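The Sorting Bench

By the time the arms came to Grostard I had been on the returns bench for 27 years, if you count the spell when my back went and they sat me in the post room, which I do. They came in May, on a lorry from Wirno, and we all found a reason to be near the loading door that morning, even the two from accounts, who never came downstairs unless there was cake.

I'd expected to hate them. I had a whole speech ready, and I'd practised it on the bus. But then they were set up at the end of the bench where the light was always bad, and they were so slow, those first weeks, and so careful, that I found myself wanting to say "other way up, love" the way somebody once said it to me. It took them most of a morning to do what I'd have done before my tea was cool enough to drink. By the summer I had stopped looking at the clock on their behalf.

What changed was the talking, I think. There used to be four of us, elbow to elbow, and you could get through over 1,000 parcels and somebody's entire divorce in a week. Then one went to the Jibrin depot, for better money, and one took the retirement, and that left 2 of us, walking up and down with tablets, putting right whatever the arms put in the wrong tray. It was easier on the hands, I'll give it that. My knuckles stopped aching (I'd thought that was just my age!) and I took up knitting again. But you can't gossip properly with someone who's forever at the other end of the room.

So we started taking our break down by the arms. I couldn't tell you whose idea it was. We'd pull up a couple of stools and have our biscuits and watch them pick through the small bits, and after a while we'd be talking just as we used to, only facing the same way, like people in front of a fire.

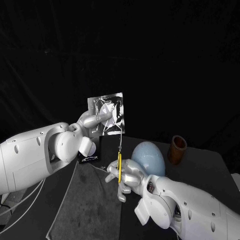 Short Stories

There was an afternoon when one hand had hold of a clear packet with a round white disc in it, and the other had a yellow loop on the end of a grey cord, and the cord ran between them, and my friend put down her biscuit.

"My mum held wool like that," she said, and she told me about her mum until the bell went.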